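Flaltham opens simulated kitchen data program to outside partners

DENVILLE, 2019-03-29. Flaltham said it will open Kamata, its program for collecting robot arm demonstrations in simulated kitchens, to outside research groups. Until now only the company's own staff could add to the collection or train on it.

Kamata gathers examples of simple household tasks, such as reaching for a piece of fruit on a counter or moving a bowl from one spot to another. A person steers the simulated arm with a handheld controller while watching the kitchen on a screen. Each attempt is stored with the arm's joint positions, the opening of the gripper and the views from the simulated cameras. A learning system then trains on the stored attempts and tries the same tasks without a person steering.

The current release holds 728 demonstrations recorded in 11 kitchen layouts. Counter surfaces, wall colors, furniture and loose objects change from one layout to the next, and the arm's starting position is varied between attempts. Another 193 attempts were kept out of training and are used only for testing.
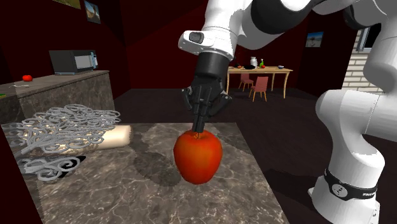
Fruit makes up a large share of the first release. Flaltham chose it for the opening set after early trials showed that the learning system had trouble with rounded objects. In those trials the arm often came down slightly off center, and the object rolled when the fingers began to close. Operators were then asked to record more approaches from above and to vary the height at which they opened the gripper.

"We had plenty of clean grasps early on and very few of the awkward ones," said Bontu Tefera, who leads data collection at Flaltham. "People steering the arm will often touch the object, back off and come down again. We used to throw those attempts away. Now we keep them and label them, and the system has become better at correcting itself."

Each demonstration is checked by 2 reviewers before it enters the collection. They mark the moment of first contact, note whether the task was completed and flag any attempt in which the simulation behaved in a way a real kitchen would not, such as an object sinking into a surface. Flagged attempts are stored separately and are not used for training.

Partner groups will receive the full release along with Jiken, the software used to record and replay demonstrations. Jiken runs on a standard desktop computer with a graphics card and can load kitchen layouts made by the partners themselves. Groups that join are asked to send back the demonstrations they record, which will be reviewed under the same rules.

Flaltham plans a second release in October. It will add tasks with drawers and cabinet doors, as well as longer recordings in which several objects are moved in order. Tests on a physical arm are planned after that release, and the company has not set a date for them.

Research groups may apply through the Kamata page on the Flaltham website. Applications should name the tasks a group wants to study and the number of operators it can provide. There is no fee to take part.

Media contact: Press Office, Flaltham, Denville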